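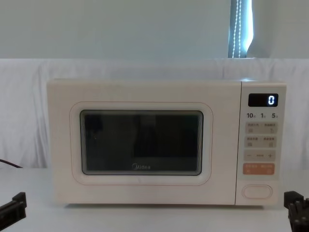

Golnar Kiani

6 min read

I was eating a cheese roll in the car park at Tiverow when I heard the first cheer, and I remember being annoyed because kickoff wasn't for another twenty-odd minutes and I hadn't finished the roll. The cheering was for the bus. The Tokudcombe bus, I mean, which had come up the hill with its horn going and most of the team hanging their scarves out of the windows like kids on a school trip.

Tokudcombe had not won a rugby match since the previous April. They'd lost 12 in a row, a couple of them by scores I won't repeat here (they have families). And yet 751 people paid to get in that afternoon, at a ground where the second-biggest crowd of the season had come to see the fireworks!

I'd gone up to write about the coach, Nia Prydderch, and I did get my interview with her, in a corridor, with both of us holding coffee and people squeezing past with bags of balls. She's a prop by trade and still stands like one. I asked how she kept a losing squad turning up for training in the rain and she looked at me as if I'd asked how she kept them breathing.

"They like each other," she said. "And I shout less than the last fella."

That was pretty much it. I had a whole page of questions about defensive structure and she answered every one of them in under ten words, so I bought another roll and went to find somewhere to stand.

I ended up on the rail by the 22 next to Ifor Ifans, who played in the second row here back when the clubhouse was a shed, and who talked without stopping from the whistle onward. I love standing next to people like Ifor. He'd seen the tighthead's feet slipping before the scrum went down. He knew the touch judge's father. He told me the Tiverow fly-half would kick everything to the left because of an old knee, and blow me if the first five kicks didn't go left.

It was a terrible first half, let me be clear. Handling errors, a penalty count that would have made a saint swear, and a lineout so crooked that even the home crowd laughed. Tiverow went in 13 points up and could have had double. Ayman Matar, the Tokudcombe fullback, had dropped two high balls and was walking off with his shirt pulled up over his nose.

Then he came out and caught everything. I don't have a clever explanation. Prydderch told me afterward that she'd spent the break talking about the bench and what order they'd go on, and hadn't mentioned the high ball at all. The wind had eased a bit, maybe. The first one came down on him right under the posts, with three Tiverow forwards arriving at the same moment as the ball, and he took it and went straight through the middle of them, and the whole bank behind me made a noise I can only describe as a bus braking.

They scored off the next phase. Olga Jara, who runs the line for Tokudcombe's stats (on paper, with a pencil on a string), was jumping up and down so hard that she lost her place and had to ask Ifor who'd made the tackle on halfway. He knew, of course.

The second try was a rolling maul, ugly as you like, and the conversion hit the post and stayed out. One point down with the clock in the red. Everyone around me had gone quiet and a dog was barking somewhere by the pitchside Watkins sign. Tiverow had the scrum and all they had to do was get the ball out and boot it off the park.

They didn't get it out. The scrum wheeled, the ref's arm went up, and Matar (who isn't even the regular kicker, the regular kicker had gone off with a bad shoulder) put it over from in front. Two points. Thirteen matches, one win.

I've covered finals where the winners celebrated less. Grown men were lying on their backs in the mud. Prydderch shook hands with every Tiverow player before she went near her own team, and then she disappeared underneath them and I didn't see her for a good long while.

They'll probably go down anyway. The table is the table, and they've got the top two still to play. But I've booked the train for the next home game, and Ifor says he'll save me a spot on the rail.

Comments

propforward_pete: That wheel was never legal, but I'll take it. Great read.

Maddie T: My brother was one of the ones on his back in the mud. He still can't find his gumshield.

hillside: Tiverow fan here. Fair write-up, though our 9 was clearly held in at that last scrum. See you next season, hopefully.

Maddie T: @hillside he was not!

More in Rugby

Tiverow name unchanged side for the derby
Plirum Cup: the second-round draw in full
Why club gates are creeping back toward 800
Five props who could really kick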